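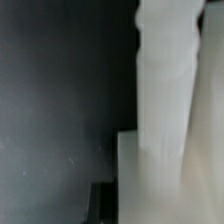
Grustthorpe Robotics Club – Help Board – Manipulation Team

Wrist camera loses the tags when the gripper gets close

Posted by tagcounter_gr

We're a student club doing the furniture assembly task for the Zavton challenge. All our parts are white with black-and-white square tags on them, and they start out on a black tabletop inside a white frame. The arm has to pick up a part, bring it to the right spot and push it into place.

Finding the parts from the side camera is fine. The trouble starts on the final approach. We switch over to the wrist camera for the last bit, and at that distance it mostly gets finger and blur. The detector returns nothing, our script treats that as "part not found," and the arm backs off and starts over. In our last log we had 1772 wrist images from close range and 1316 of them had no tag at all.

I've tried turning up the exposure and lowering the detection threshold. The threshold change only gave us false hits.

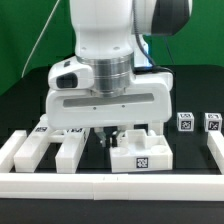 The other thing I should mention is that the long pieces give us more trouble than the small cubes. A cube has a tag on top and another on the front, so there is usually one we can use. With the beams, once the hand is over them it covers the tag we were relying on. Is there a standard way to handle this, or do we need to move the tags? The rules allow it, but we would have to measure every part again, and we'd like to be done by May.

Posted by drorkska_lab

Don't switch cameras that late. Take the pose from the side camera while the hand is still well above the part, save it in the robot base frame, and do the last 120 mm from the saved pose. If nothing bumps the part, it's still where you measured it. Use the wrist camera higher up as a check if you want, then ignore it.

Also change the script so that "no tag" and "part not found" are 2 separate results. A missing tag close to the part is normal and shouldn't trigger a retry.

For this to work your camera calibration has to be good. Redo it if anyone has moved the tripod or the table. We were off by more than 2 mm for weeks and blamed the gripper – it was a loose clamp.
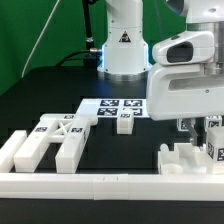

Duda wrote back that the saved pose works for picking but not for the insertion step, where the part can shift in the fingers as it closes. Their team goes to a fixed point above the fixture after each grasp, looks at the held part again from the side, corrects the offset and only then lowers it. It adds time to every cycle. They kept the tags where they were.

Posted by benchnotes

just buy a better camera

Posted by tagcounter_gr

Thanks. Splitting the two results was easy and the arm has stopped backing off for no reason. We'll redo the calibration next, then try the second look before insertion. Leaving the tags alone for now.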